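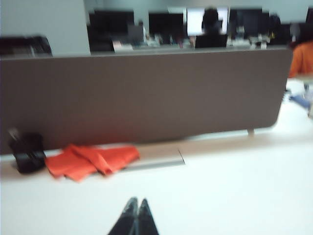 Wie lange muss der Sauerteig vor dem ersten Backen stehen?
Mindestens 6 Tage, bei kühler Küche eher länger. Wenn er nach dem Füttern innerhalb von drei Stunden deutlich hochkommt und säuerlich-frisch riecht, kann gebacken werden.

Soviel vorweg, die Frage kam nach dem letzten Rundbrief gleich mehrfach. Jetzt der Rest vom Brotkurs, leider in Eile, der Ofen im Anbau wird heute Nachmittag endlich angeschlossen und ich muss um zwei da sein.

Also. Der Juni-Kurs in Irska findet statt. Zwei Abende, beide voll, Warteliste offen. Wer auf der Liste steht und doch nicht kann: bitte kurz melden, auch auf den letzten Drücker. Letztes Mal blieben zwei Plätze leer und es war schade um den Teig. Cường Giáp macht wieder den Roggenabend, Khôi Võ den Weizen. Die Reihenfolge ist gegenüber dem Programmheft getauscht, Roggen zuerst! Im Heft steht es falsch, mein Fehler, sorry.

Mitbringen: Schürze, ein Geschirrtuch, ein Schraubglas mit mindestens einem halben Liter Inhalt. Keine Bügelgläser mit Gummi bitte. Wer ein Gärkörbchen hat, gern auch das, sonst gibt es welche von uns (rund, für ein Kilo Teig). Mehl ist da. Salz ist da. Kaffee auch.

Zum Mehl. Wir sind umgestiegen. Bisher alles aus der Mühle Cadum, die mahlen aber Roggen 1150 nur noch auf Bestellung und in Säcken, die ich allein nicht aus dem Auto kriege. Weizen weiterhin von dort, Roggen jetzt von Sikodier. Das Mehl von Sikodier zieht mehr Wasser. Khôi sagt drei Prozent mehr, Cường sagt, nach Gefühl. Ich habe es am Wochenende zweimal probiert, einmal mit der alten Wassermenge, das wurde ein Ziegel. Geschmacklich gut, aber ein Ziegel. Also beim Nachbacken zu Hause lieber etwas weicher halten als im Rezeptblatt steht. Teig darf kleben. Roggen klebt immer.

Das Rezeptblatt vom Frühjahr hat übrigens einen Fehler, den erst jetzt jemand gemeldet hat. Beim Kastenbrot steht zweimal Salz in der Zutatenliste. Nur einmal nehmen, 12 Gramm. Wer das Brot nach Blatt gebacken hat und sich gewundert hat... jetzt wissen wir warum.

Aus den Zuschriften

Eine Leserin fragt, warum ihr Ansatz am dritten Tag plötzlich tot ist. Erst Blasen ohne Ende, dann nichts mehr. Ganz normal. Die ersten Blasen kommen meist von Bakterien, die mit dem späteren Sauerteig nicht viel zu tun haben, die verschwinden, sobald es saurer wird. Dann ist erstmal Ruhe. Weiterfüttern, einmal am Tag, nicht wegkippen und neu anfangen! Das machen viele und stehen dann eine Woche später an der gleichen Stelle. Khôi stellt seinen in der Zeit auf den Kühlschrank, da ist es ein bisschen wärmer. Heizung geht auch, aber nicht direkt drauf, mit einem Brettchen dazwischen.

Dann: graue Flüssigkeit oben auf dem Glas. Ist Hunger. Abgießen oder unterrühren, beides ok, untergerührt wird es kräftiger im Geschmack. Etwas anderes sind rosa oder orange Schlieren oder pelzige Flecken. Dann alles weg, nicht abschöpfen, das ganze Glas. Auskochen, neu ansetzen. Es gibt im Kurs immer einen Löffel vom alten Ansatz für alle, die neu anfangen müssen. Der ist aus Châu, so heißt der Teig, fragt Cường nach der Geschichte, der erzählt sie besser. Und länger.

Frage zu Leitungswasser: geht. Wir nehmen nichts anderes. Lauwarm, am Handgelenk geprüft, fertig.

Und noch die Kühlschrankfrage, die kommt jedes Jahr vor den Ferien. Ein reifer Ansatz hält im Kühlschrank gut zwei Wochen ohne alles. Vorher füttern, eine Stunde draußen stehen lassen, dann kalt, Deckel nur aufgelegt. Wer länger weg ist, macht Krümelsauer: einen Esslöffel Ansatz mit so viel Roggenmehl verreiben, bis es trockene Brösel sind, ab in ein sauberes Glas, kalt stellen. Hält Monate. Zum Aufwecken Wasser dran, frisches Mehl, warm stellen, am nächsten Tag nochmal füttern. Beim ersten Mal ist er träge, nicht erschrecken.

Ofen

Der neue steht. Zwei Etagen, jede für sich regelbar, mit Dampf. Bezahlt aus den Kursgebühren und dem Verkauf beim Hoffest, da sind 1232 Euro zusammengekommen, vielen Dank an alle, die am Stand waren. Besonders an die Nachtschicht. Der Strom fehlt noch bzw. fehlt ab heute hoffentlich nicht mehr. Bis der Ofen eingebacken ist, gibt es bestimmt ein paar blasse Brote, die verteilen wir dann. Wer Croutons mag, melden.

Der alte Ofen geht ab, gegen Selbstabholung. Heizt noch, aber hinten rechts heißer als vorne, man muss drehen. Die Tür schließt nur mit Schwung. Bitte zu zweit kommen, der ist schwer, und die Treppe ist eng.

Rezept für Eilige, weil so viele gefragt haben, was man mit dem übrigen Ansatz macht. Knäckebrot. 200 g Sauerteigrest, 100 g Roggenmehl, 50 g Kerne gemischt, zwei Esslöffel Öl, ein Teelöffel Salz, Wasser bis es streichfähig ist. Dünn aufs Blech, wirklich dünn, mit der nassen Teigkarte. Bei 170 Grad zehn Minuten, rausholen, mit dem Messer in Stücke vorritzen, wieder rein, nochmal 35 Minuten. Zwischendurch die Tür kurz auf, damit der Dampf rauskann. Im ausgeschalteten Ofen auskühlen lassen. In der Blechdose bleibt es lange knusprig, bei uns hat es den Test nie überstanden. Kümmel schmeckt darin auch, Fenchel noch besser. Khôi macht Schwarzkümmel drauf und ein bisschen Chili, war beim letzten Kurs als erstes weg.

Termine kurz: Roggenabend und Weizenabend im Juni, jeweils 18 Uhr, Einlass ab halb sechs. Bitte hinten am Hof parken und nicht vor der Einfahrt, der Nachbar muss mit dem Anhänger raus. Der Pizzaabend kommt nach den Ferien, Anmeldung dafür erst im nächsten Rundbrief, vorher schreibe ich niemanden auf. Der Kinderkurs ist noch offen, hängt am Raum.

Noch was vergessen: die drei Gärkörbchen mit blauem Band, die seit dem Frühjahr bei uns liegen. Wem gehören die? Liegen im Regal neben der Spüle, einfach mitnehmen. Und wer meine große Teigkarte eingepackt hat, die aus Metall mit dem Holzgrif, ich hätte sie gern wieder.

Muss los. Fragen wie immer per Antwort auf diese Mail, ich schaue abends rein.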